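Grosa kitchens hand stove checks to robot arms

2021-04-01

Catering firm Grosa will put robot arms on the range line at its Menthorpe kitchen in July, after testing the work in simulation. The arms are meant to turn burners on and off and keep watch over kettles and pots, a job that now falls to whoever is closest.

Simulated kitchens let the Buchanan software team rehearse knob work before any hardware is installed. The team has logged 3736 runs so far, with a kettle on a lit burner as one of the standard setups.

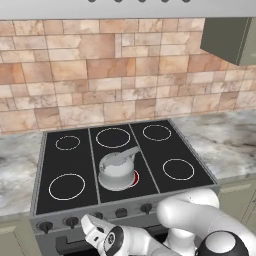
Staff at the Dritari site, which is next in line, said they wanted to know who answers for a burner left on at the end of a shift – the arm or the cook.

Grosa said a cook will sign off every station at closing. No jobs will go, according to the company, but 187 kitchen workers will have their duties rewritten, with more time on prep and plating. Training starts a month before the arms arrive.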